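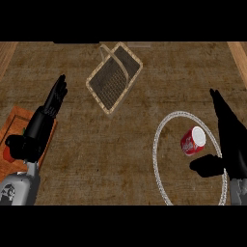

6 April 2022

Bench sim, two-arm cell, evening

What a good day! I have to get this down before I fall asleep, because I finally got the hands in the simulated cell to sit where I want them at the start of a run, and I've been grinning ever since.

Background, for me in a year when I've forgotten all of it. Our cell at Pritalen has a twin in software, and the twin has been drifting since March. Every time one of us touched the arm mounts we told ourselves we'd copy the numbers over later. Later came this morning. I opened the settings file and found 567 lines, some of them notes to people who have left (one just says "ask Yu"). I cleaned it down to 231 and it still loads!

Then the fun part. I went joint by joint on the left arm first, wrist and then fingers, until the hand came up with the fingers straight and together, over past the cutting board and aimed toward the basket. I love that pose. It's so easy to check by eye. The right one I left lower, with the thumb side next to the soda can, and that took far longer. The first few tries put the thumb through the can, which the physics did not enjoy. The can went off the table so fast I laughed out loud.

Tzu-hsuan Chiang came over after lunch and spotted in a minute what I'd missed all morning: the right wrist offset had its sign flipped. One minus sign! We fixed it, reset, and the arm settled as sweetly as you please. She also wants the can kept on its side inside the white ring for now, so that we have the same starting layout every time we compare numbers. Fine by me.

Still on my list:

Hands are too dark. Both of them come out so black that I can hardly make out the finger joints, and the left one hides most of the fruit. Try a second light, or a paler material.

Collision shape on the basket handle. I think it's a solid lump at the moment, and I want the fingers to be able to go under it.

Ask Flenovholm for the newer wrist drawings.

I've set up to 2,000 resets to run overnight, with a log line for any joint that starts outside its limits. We did 4 by hand before I left and they all matched. I can't wait to read that log, I may go in early. Tea, then bed.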